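Do We Need a Liner in the Bin? Small Blue Bags in a Student Residence
Project report, Household Materials unit
Submitted 7 March 2024

1. Why I picked this

The residence hands out thin blue bags for the kitchen and bathroom bins. The welcome booklet says they keep the bins clean and save water. I doubted both claims, mostly because the booklet was paid for by Skallard, who supply the bags. My supervisor, Ylva Söderlund, told me to stop grumbling and write it up.

2. What a liner has to do

It has to open, stay open long enough to get over the rim, and come out again in one piece. The first part is where I lost patience. The film clings to itself, and until you have hold of two separate points along the mouth you haven't got a bag at all, just a blue rag.

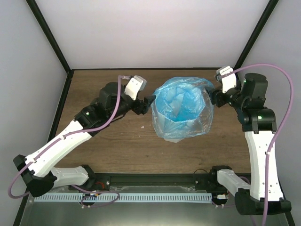

The Skallard leaflet calls this "easy-open film". I asked people on my floor how they do it and got licking a finger, rubbing the edge between the palms, and blowing. One flatmate doesn't bother and drops the bag in the bin still closed, with the rubbish on top. I can't see what that one is protecting.

The carton holds 80 bags. Our kitchen went through one in 16 days, which seemed like a lot until I noticed that many were going out with hardly anything in them.

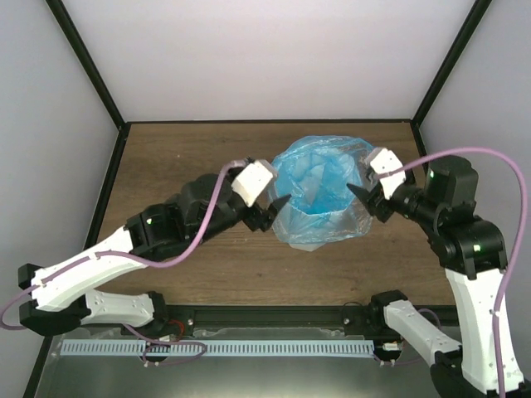 I also tried the Grundmont bags from the supermarket. They cost more and the colour is nicer. On opening, I would call it a draw. The Bianchini ones have a drawstring, which I left out of the comparison because we don't use drawstring bags here and I'd be judging something else.

3. Reuse

The booklet suggests folding used liners for a second go. I tried this with bags that had only held paper. Getting the air out takes longer than the folding, and the creases never line up the second time.
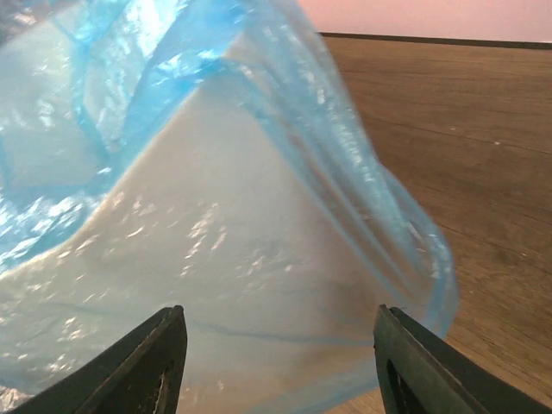
4. Does it save water?

The booklet says 2,000 litres a year for the building and gives no source. I emailed to ask and have heard nothing. Rinsing our unlined bin in the laundry tub took very little, but my measuring was done with a jug and I wouldn't defend it to anyone.

5. Thickness

I wanted to measure the film properly and couldn't get time on the gauge before April, so this section is judgement by eye. A single layer of the blue film is pale, nearly milky, and only turns a strong blue-green where it doubles over.

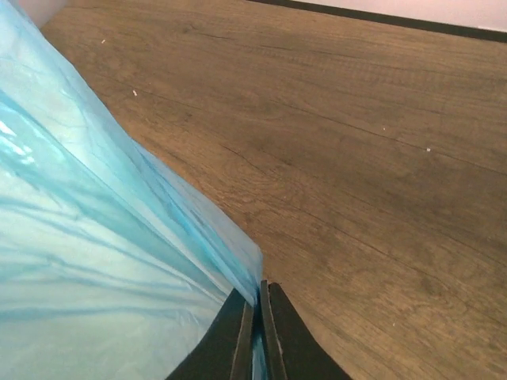 Colour is a poor guide to strength, and I should admit I began by assuming the opposite. I had ranked the brands by how blue they looked in the carton, where every bag is folded many times over. Gather one edge to a point and the layers step in on each other as thin blue bands, while the flatter parts stay washed out. My first ranking was therefore a ranking of folding, and I've dropped it.

6. Where I ended up

For dry rubbish I'd go without. For food scraps I'd keep the liner, grudgingly. I'd like someone to repeat this with a proper gauge and a bin that isn't ours.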